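Two-arm folding box, build page

Updated May 31, 2025

Quick dump of where the build is. Proper write up later, maybe September when things calm down. Two small arms, one box, lots of laundry. Built in the shared shop on Hegarty, mostly evenings, mostly me and Edvin Moen. If you want the wiring notes scroll down, they're short.

What it's for: picking up soft stuff. Shirts, towels, rags. Hard stuff too but hard stuff is the easy part. Nicknamed it Plosberg, don't ask, the name was on the crate.

Frame first. Aluminum extrusion, slotted, bolted at the corners. Squared it three times. It still wasn't square so we shimmed the left side and moved on. Measure the diagonals BEFORE you tighten everything, I know, I know.

Walls next. Went with a pale gray because the white ones we had in there before threw glare back at the camera and the white links vanished against them. Big improvement. Floor is gray too, darker would of been nicer but it's what the shop had.

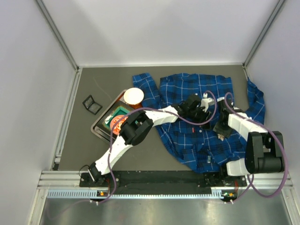 Cable routing is the thing I keep redoing. First version was zip tied tight along the links and the elbow would tug every time it opened up past halfway. Now it's slack, big lazy loops. The purple cables go up over the arms and hang down past the near edge, not pretty but nothing pulls. Edvin wants sleeves on them. Maybe. The loop on the left one sweeps right over the shirt, so that's the next thing I want to tidy, probably with a clip on the elbow so the loop stays behind the arm. Spare length is 25 inches if anyone's copying this, I'd go shorter on the next pair.

Mounting plate. Black, runs most of the width of the box. Both arms bolt to the same piece so if one gets bumped they both move together and you don't lose the spacing between them. Drilled it by hand, two holes off, slotted them with a file. Fine. Do not tell Lorcan.

Grippers. On the third set of finger pads. First set too slick, cotton slid straight out. Second set grabbed great and then wouldn't let go, which is its own problem. These are a softer rubber, cut with scissors, glued on. They wear at the tips. I keep a bag of spares taped under the bench.

Shirts are hard!! Towels we had going in a week. A towel has four corners and it's the same on both sides. A shirt has sleeves and the sleeves end up anywhere. Plaid turned out to be nice to work with tho, the lines give you somthing to follow when the cloth bunches up. Plain black tee is the worst, everything goes to mush on the camera.

Clutter. We leave other things on the floor on purpose now. Trays, boxes, cups, small cases, whatever's around. Started out with a bare floor and it got good at a bare floor and useless at anything else. Now things get moved every run. Paper cups are good for this, cheap and they tip if you so much as breathe on them, so you know right away when a forearm came in too low.

Control box. Lives on the shelf, runs Pruvel, which is Lorcan Mac an tSaoi's motion code, he wrote most of it on a train. Source is messy but it works. One config file per arm. If you swap left and right in the config the arms will cheerfully try to hug each other. Ask me how I know.

Power. One supply per arm. Tried sharing one, got brownouts whenever both shoulders lifted together. Separate supplies, problem gone. Fuse both!

Runs so far: 2,000 and change logged, most of them towels. 34 of the shirt runs I'd show to my mother.

Still to do
sleeves for the cables (see above, maybe)
better finger pads
redo the left shim
label the connectors, Edvin has asked twice
second camera, lower angle

Parts list is on the Ondel page, same login as before. Some of the bolt lengths on there are wrong, I'll fix it tonight. Shop's open Tuesdays after six if you want to come poke at it, ring the side bell.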